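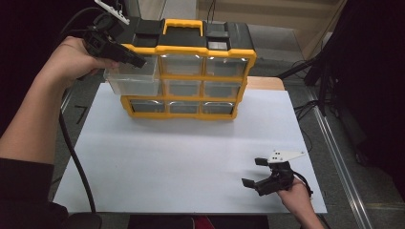

Expos > Reports > Hidden Influence Fair

Search this site
Enter keyword
Go

I paid $20 to get into the Hidden Influence Fair at the Garside Hall on June 23, 2020, and I went in with an open mind. I have read plenty on the subject. I think advertisers and governments do lean on people in ways they don't admit. What I wanted was evidence, and a day of walking the aisles gave me very little of it.

The biggest crowd was at the Furneck table. Furneck sells a pendant that is supposed to block "thought steering signals" at up to 1,000 feet. I asked the man what kind of signal. He said it was a range. I asked who had measured it, and he handed me a brochure with 49 customer letters in it, most signed with initials only. Letters are nice. A meter reading would have been better.

The main talk was by Kanokwan Wiriya, and she was the best speaker there by a long way. She went through old hypnosis acts, the subliminal tape craze and the way news shows repeat a phrase until viewers say it back. All fair points. Then she moved on to a document she calls the Caler script, which she says has been passed down among bankers for 2,000 years. She showed one page of it. It was typed.
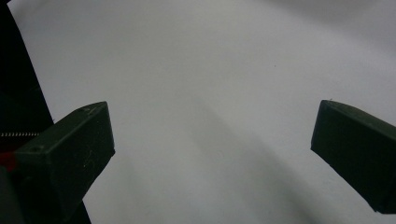 Did anyone at the fair have the full Caler script?

None of the speakers or sellers I talked to had a copy. Wiriya told me the rest is held by a private owner and will be released in December.

I also sat through the Nasier demonstration, where a row of us wore headphones and listened to a low hum that was meant to show how easily a mood can be changed. I felt bored before it and bored after it. The woman beside me said she felt calmer, but we had both just been told that we would feel calmer. There was no second group listening to plain silence, and when I brought that up the presenter said skeptics tend to resist the tone. That answer covers every possible result, so I can't see how it could ever be tested.

Parking was free. The coffee was weak and the line for it ran past the Furneck table both times I got in it. If Wiriya does put out the pages in December, I'll read them.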